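Prornthorpe Appeal Decisions, version 7
Last updated 05/12/2023

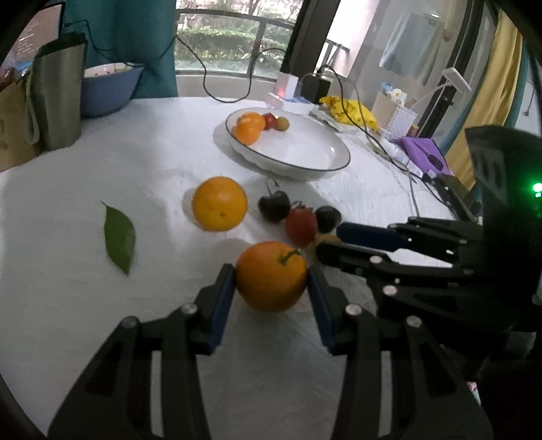

The set holds 173 written decisions from family sponsorship and visitor visa appeals. Skerkis, a small legal research office in Prornthorpe, collected the decisions and Hermans checked the outcome labels.

Files
decisions.csv has one row per appeal.
text/ has the full decision as plain text, named by row number.
notes.txt lists corrections made after June.

Columns
row_id, appeal_type, hearing_format, represented (yes/no), outcome, pages.
Outcome is allowed, dismissed or withdrawn. A case sent back for a new decision is marked allowed. Earlier versions kept those apart, so totals won't match if you compare.

Names, birth dates and street addresses were replaced with tags such as [SPONSOR] and [APPLICANT]. Country names were left in. If you find a name we missed, write to Skerkis with the row number and please don't post it in the issue tracker.

Known problems
The hearing format is blank in 42 rows. Scanned decisions have broken words at line ends, and page counts include cover sheets. Refugee claims are not covered.

Loading
The Astov script reads the CSV as UTF-8. Run it from the top folder or it won't find text/.

Free for research and teaching. None of it is legal advice.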